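4. Floor, cables and the small cabinet

Do this section before you switch anything on. It is dull and it takes 20 minutes, and the people who skip it can be heard from the car park.

4.1 Clearing the floor

1. Push the chairs back against the slatted wall. All of them, including the one you were planning to sit on.
2. Sweep. The marble pattern on the floor is very good at hiding screws, cable ties and the last person's biscuit.
3. Mop if you must, with a wrung-out cloth. Let it dry before the next step.

Note: the tile seams are faint but they are straight, and they make a decent ruler. Use them.

4.2 Running the cables

1. Lay out the black cables first, with nothing plugged in at either end.
2. Follow a tile seam to the nearest wall, then follow the wall. The diagonal is shorter and you will regret it.
3. Where a cable has to cross the walkway, tape it flat along its whole length. Three brave little squares of tape do not count.
4. Coil any slack under the bench in loops about as wide as a dinner plate.
5. Run the white cables separately and label both ends. "Other one" is not a label.

CAUTION: Unplug before you move a cable. Pulling on it to see what it is connected to will give you an answer, usually from a height.

CAUTION: Soft shoes with the laces tied. Anyone standing in the middle with both hands full can't see their own feet very well.

4.3 The cabinet

1. Stand the wooden cabinet in front of the slatted panel, far enough out that you can get a hand behind it.
2. Check that it doesn't rock. If it does, fold some card under the short corner. The Lauritsen feet we ordered in December are still on their way from Arkamton.
3. Keep the white top clear. It looks like a shelf for mugs and has been treated as one. See section 7 for getting tea out of a socket.

4.4 Before you start

Walk the room once, slowly, with your hands behind your back. If you step over something, go back to 4.2. If you step on something, go back to 4.1.

Note: room 11 has a different floor and none of this applies there, apart from the biscuit.
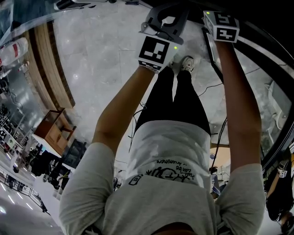 Doğukan Bilgin

Room notes, Urkville workshop. Corrections to extension 405, preferably before lunch.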